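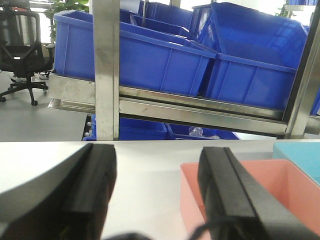 Section 4. Recording Demonstrations for the Bin Transfer Task

4.1 Purpose

This section sets out the procedure for recording demonstrations at a two-bin station. Demonstrations recorded under this procedure are used to train the Walov transfer policy. Operators must have completed Section 2 (Safety) and Section 3 (Arm Start-up) before beginning work at a station.

The procedure applies to both recording modes supported by the Skandness controller: direct guidance, in which the operator moves the arm by hand, and remote guidance, in which the operator uses the paired input handle. Steps that apply to one mode only are marked accordingly.

4.2 Terms used in this section

Episode. One complete recording, from the start signal to the stop signal.

Source bin. The bin from which items are taken. At stations laid out as in Figure 4-1, the source bin is the pink bin.

Target bin. The bin in which items are placed. At the same stations, the target bin is the turquoise bin.

Session. A group of episodes recorded by one operator without a change to the station layout. A session contains no more than 20 episodes.

Reference view. A stored still from a fixed camera, against which the live view is compared before each session.

4.3 Preparing the station

1. Confirm that the emergency stop is released and that the status lamp on the controller is steady.

2. Wipe the tabletop and the inside of both bins with a dry cloth. Do not use spray cleaner while the cameras are uncovered.

3. Place the source bin and the target bin on the table in the positions given on the station sheet. Both bins must rest directly on the tabletop.

4. Remove all items from both bins. The layout check in 4.4 is carried out with empty bins only.

5. Check that the storage rack behind the table is in its assigned position and that its wheels or feet have not shifted from the floor marks. Crates on the rack may be used for item storage between sessions but must not be moved during a session.

6. Move the arm to the park position using the Park command. 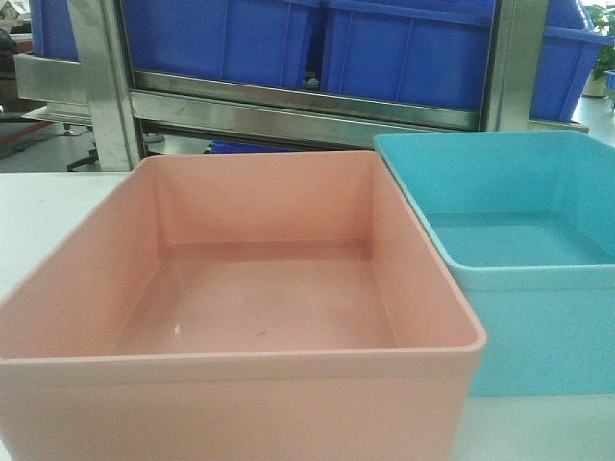 Figure 4-1. Source bin (pink) and target bin (turquoise), empty, as seen from a fixed camera.

NOTE: Small marks on the floor of a bin are acceptable if they are also present in the reference view. If a new mark is found that cannot be wiped away, report it to the station lead before recording. Do not exchange a bin without approval. A replacement bin requires a new reference view.

CAUTION: Do not reach across the table while the arm is powered. Approach each bin from the operator side.

4.4 Checking the camera views

The station records from the wrist camera and from the fixed cameras at the same time. An episode is valid only if every camera has recorded for its full length.

1. Open the Shin recording application and select the station from the list.

2. Select Views. A live panel opens for each camera.

3. For each fixed camera, select Compare. The reference view is laid over the live view at half strength.

4. Check the rims of both bins against the overlay. If the edges do not line up, move the bin. Do not move the camera.

5. In the wrist camera panel, confirm that both gripper fingers are visible and that the gap between them is clear. Any cable that shows in this view must lie clear of the space between the fingers.

6. Open and close the gripper once at low speed. Watch the cable during this movement. If it is drawn toward the fingers, stop and secure it as described in Section 3.

7. With the arm still in its present pose, look at each fixed view again. Part of the gripper may appear near the edge of a fixed view. This is permitted at the start of an episode, provided that the interior of the source bin can be seen.

8. Select Accept Views. The application stores one still from each camera with the session record. 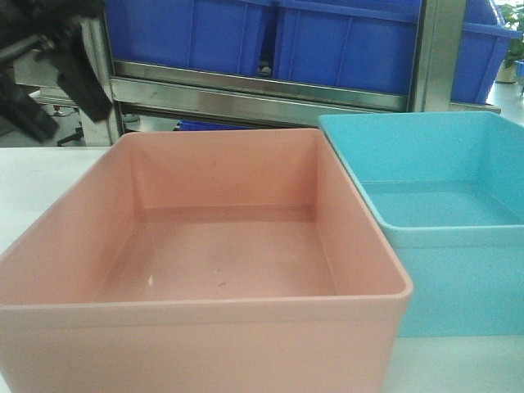 9. Enter your operator code and the session number. Session numbers are issued by the station lead and must not be reused.

10. Select Arm Ready. The Record control becomes available.

If the Record control does not become available, close the Views panel and repeat steps 2 through 8. If the fault remains, refer to Section 7 (Fault Codes). Code 31 indicates that one camera clock is out of step with the controller, and the controller must be restarted.

4.5 Recording an episode

1. Draw an item card from the set supplied with the station. The card states which items are to be used and where they are to be placed in the source bin.

2. Place the items as shown on the card. Keep hands and sleeves out of the bins once the items are in place.

3. Select Record and wait for the tone. Do not touch the arm or the input handle before the tone.

4. Guide the gripper to the first item. Approach from above and keep the fingers parallel to the long side of the bin where the item allows it.

5. Close the gripper on the item and pause briefly before lifting.

6. Raise the item until it is clear of both rims. Move it across to the target bin at an even speed.

7. Lower the item into the target bin and open the gripper. Items must be released close to the bin floor and must not be dropped from rim height.

8. Repeat steps 4 through 7 until the source bin is empty.

9. Return the arm to the park position and select Stop.

Remote guidance only: keep the enabling switch on the input handle pressed from the start tone until the arm is parked. Releasing the switch ends the episode and marks it as incomplete.

CAUTION: If the gripper or wrist touches a rim with force, release the arm and select Stop. Inspect the fingers before continuing. The layout check in 4.4 must be repeated after any contact that moves a bin.

4.6 Missed grasps and corrections

A missed grasp does not make an episode invalid. Where an item slips or is not picked up at the first attempt, the operator should open the gripper, raise it, and try again. Corrections of this kind are useful in training and should be left in the recording.

The following must be marked as failed:

An episode in which an item leaves both bins and comes to rest on the table or the floor.

An episode in which a person's hand enters either bin after the start tone.

An episode in which the rack, a bin, or a fixed camera is moved.

An episode longer than the time limit on the item card.

Failed episodes are kept. Operators must not delete them from the station, even where the cause is plain. Use the Outcome menu to select the reason and add a short comment.

4.7 Labeling and transfer

1. At the end of each episode, select Success, Failed, or Incomplete. The label cannot be left blank.

2. Enter the item card number.

3. At the end of the session, select Close Session. The application checks that each episode has a label and that the recordings from all cameras are of equal length.

4. Select Send to Borau. Leave the station powered until the transfer is shown as complete.

The full data set for one station layout consists of 700 episodes labeled Success. Failed and incomplete episodes do not count toward this total. The station lead reviews the first 16 episodes recorded by each new operator before further sessions are assigned.

4.8 Leaving the station

1. Return all items to their storage crates.

2. Leave both bins in place on the table. Do not stack them.

3. Park the arm and switch the controller to Standby.

4. Record any change to the station in the log, including changes to lighting, furniture, or plants in the area behind the rack. Changes in the background can be seen by the cameras and may require a new reference view.

Questions about this section should be sent to Sun-ja Bang, Data Collection Procedures. Section revised January 2024.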